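四月の片づけ、小さい物のために

日本に住んで長くなりましたが、日本語で長い文章を書くことはまだ少し緊張します。変な言い方があったら、どうぞ許してください。

四月になって、部屋の小さい物を整理しはじめました。大きい物は場所がだいたい決まっています。本は本棚、服はたんすです。困るのは、手のひらに入るくらいの物です。予備のボタン、イヤホンの先のゴム、何かの部品、薬局でもらった小さい袋。私の引き出しは、そういう物でいっぱいでした。一番下から259円のレシートが出てきて、何を買ったのか、まったく思い出せませんでした。

最初にしたことは、全部を机の上に出すことです。これは少しこわい作業です。出すまえは「一時間で終わる」と思っていましたが、終わったのは夜の十一時でした。途中でお茶を三回いれました。

次に、袋に入れる物と、入れない物を分けました。私は透明な袋が好きです。中が見えるので、名前を書かなくてもだいじょうぶです。まえは紙の封筒を使っていましたが、封筒は開けるまで中身がわかりません。そして私は、開けてからきちんと閉めない人です。

布の物はもっとむずかしいです。ふきん、ハンカチ、布の袋。たたんで重ねると、下の物を使わなくなります。それで、立てて入れるようにしました。Kaventの布の箱を300円引きで買って、棚に置きました。やわらかい箱なので、たくさん入れると横がふくらみます。でも、棚から落ちたときに音がしないのは、夜におそく帰る私にはありがたいです。

トレーについて

浅いトレーは、まえは台所だけの物だと思っていました。今は片づけのときにいつも出します。「まだ決めていない物」をのせる場所になるからです。トレーがないと、決めていない物は机の全体に広がって、決めた物とまざってしまいます。

色がちがうトレーだと、もっと便利です。黄色いトレーと、それより大きいうすい灰色のトレーがあれば、小さい透明な袋も木の机の上で迷子になりにくいです。布の袋や箱は奥のほうに並べておくと、手前が広く使えます。 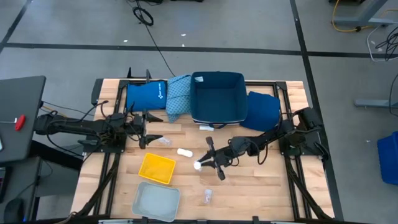 つぎに直したいこと

まず、引き出しの深さの問題があります。私の引き出しは深すぎて、トレーを入れると上の空間がもったいないです。Coloの仕切りを使ってみましたが、幅が20ミリ足りなくて、すきまにボタンが落ちました。測ってから買うべきでした。

それから、紺色の布が多すぎます。たたむと全部同じに見えて、ふきんだと思って出したらハンカチだった、ということが今週もありました。つぎは明るい色を選びます。

ボタンの袋はまだ分けていません。五月になるまえにしたいと思っています。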